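Last updated: January 23, 2026

My Prukik hand-held gripper kit finally came, and I've been picking up laundry with it all evening! Sweaters are the fun part, all that thick knit.
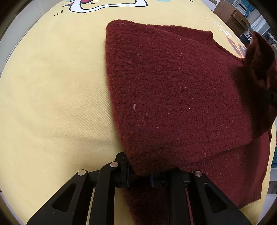 Triệu

The black fingers hold a strip of fuzzy wool really nicely, and the grip feels light in my hand. Setup took me around 60 minutes. I do wish the manual had more drawings. Socks next!

Comments

Does it come with spare fingertips?

Mine ships in April, can't wait. Try jeans please!!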